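Tritance Drawer Dividers, Set of 2

Item 3204
In stock, ships from our Plaltonstead workshop

I've been making drawer dividers for a good while now, and the Tritance is the one I'd hang on to if I had to stop making all the others. It's a spring-loaded divider that stretches to fit the drawer you've already got. No screws, no glue, no measuring three times and still cutting it short. You squeeze it, drop it in, let go, and it pushes against both sides hard enough to stay put when you slam the thing shut with your hip (I do this about every morning).

You get two dividers in a set. For a normal kitchen or bedroom drawer that makes three lanes, and three lanes is plenty for most of us. If you've got one of those extra-wide dresser drawers, you might want a second set, but try one first! I'd much rather you came back for more than ended up with a spare pair in the closet.

What they're made of

The body is solid beech, sanded and finished with a plain hard wax. I tried a fancier finish for a while and it smelled like a paint store for weeks, so that was the end of that. The ends have soft rubber feet so they won't mark a painted drawer, and the spring sits inside the body where yarn and hair ties can't get wound up in it. Ask me how I learned to put it on the inside.

They do fine in a slightly damp bathroom drawer. I wouldn't run them through the dishwasher - a wipe with a wet cloth is all they need, and then let them air out before you put them back.

The junk drawer question

People write to me all the time about the junk drawer, usually a bit embarrassed, and I don't know why. Everybody needs one place for the string and the little boxes and the packet of something you'll want in October. I'm all for it. My only gripe is when everything slides to the back and you have to pull the whole drawer out to find one thing.

My own rule is pretty loose. Soft stuff on one side, boxes in the middle, anything cord-like on the other side with a ring or a tie around it. It drifts, of course, and every couple of months I dump it all on the bed and start over, and it takes as long as one cup of coffee.
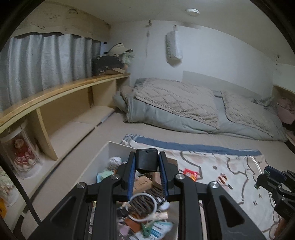 Getting them in

Empty the drawer first. Wipe down the inside walls, and be fussy about it, as the rubber feet don't grip well on crumbs or old shelf-liner glue. Hold the divider with the spring end in your stronger hand, push it in until it's shorter than the drawer, and lower it straight down. Let go slowly. Then give it a nudge with one finger. If it moves, pull it out and wipe again.

If your drawer walls slope outward toward the top, set the divider as low as it will go. It'll hold much better down there.

Which one do you need?

The Tritance is the standard height and suits most drawers. For shallow desk drawers, look at the Sadska (item 2260), which has the same spring in a lower body. The Mridha (item 3534) is the tall one, meant for deep pan drawers and sweaters. You can mix them in different drawers, but I wouldn't mix heights in the same one, it just looks odd and things tip over the low side.

Still not sure? Send me a note with the inside width and the depth of your drawer and I'll tell you which one I'd pick. I answer in the evenings, after the sanding's done and I've got the dust out of my hair.

Returns

If they don't fit, send them back in the box they came in and I'll swap them or refund you. A scuff or two from trying them out is fine. Spare rubber feet are free, just ask when you order and I'll tuck some in.

- Tin-yau Mak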